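1/ We finally set a budget for redoing the kitchen. Posting the decisions as we go, mostly so my sister stops asking.
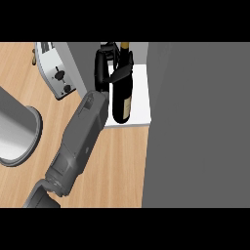
Honey-colored wood counter, gray backsplash. A render.

2/ The budget is $1415 for the counter, sink cutout included. Two quotes came in over that. Sernach came in under, but delivery is extra.

3/ Oil or varnish? Leire Montoya has had oiled counters for years and redoes hers every September. I can live with that — one evening of work.

4/ Sink stays where it is. Moving the drain was $356 before any tile work, and I'd rather spend it on a decent faucet.

5/ Measure your walls in more than one spot. Ours is out of square by half an inch at the back corner. The counter has to be scribed to fit.

6/ Paint is still open. I have three grays taped to the wall and they all look blue after dinner.

7/ Deposit goes out this week. They want 50 percent up front and the rest on delivery. Will post again when the wood gets here.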